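Renting Two Arms by the Month

Apr 28, 2025

The founder of Plollach would like it known that he did not set out to spend his spring thinking about hats. He sells a service: you rent a two-armed workstation, his team teaches it your sorting job, and if it never gets the hang of yours you send it back. The first paying customer, Thongsuk, ships headwear. So hats it was.

"I had pictured something grander," he says. "Circuit boards, maybe. Then a hat company called and their check cleared."

The kit arrives on a pallet and bolts together in what the brochure calls an afternoon. He winces when I read him the line. "Whose afternoon, is the question. Ours, sure. I'd tell a customer to clear the next morning too." The monthly rate is $886, with a minimum term of 2 months, and training the first task is included. Additional tasks cost extra, and he is vague on how much extra until I ask a third time. It depends on the task, he says. Of course it does.

Soft goods are where he thinks the rental makes sense. A rigid box is the same box every time you pick it up. A knit hat has opinions.
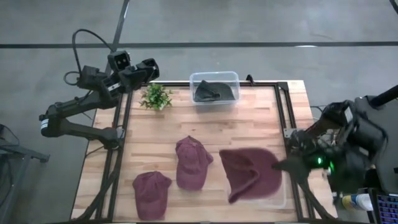

The right arm with a maroon beanie at Plollach's workshop. Two baseball caps are on the table.

"A cap at least has a brim. It gives you something to aim for," he says. "A beanie is a sock with ambitions. You grab it and it sags, and now it's a different shape from the one you planned on."

His team guides the arms through a new job 80 times before letting the software try it alone. When I suggest this sounds tedious, he looks at me with real warmth, like a man who has been waiting since February for someone to say so. "It is so boring," he says. "You start naming the hats."

I ask about Zovier, the competitor everyone brings up, which sells its station outright and claims a shorter setup. He concedes the gripper is nicer. He also thinks most small warehouses would sooner rent a thing they aren't sure about — a position that happens to match his price list.

And the failures? He doesn't dodge. Tangled items are bad. Dark fabric under poor lighting is bad. Anything with a drawstring, he asks customers to keep to themselves for now.

Skivbridge, a returns processor, takes delivery of 16 stations next. Their specialty is scarves. He has not told the team yet.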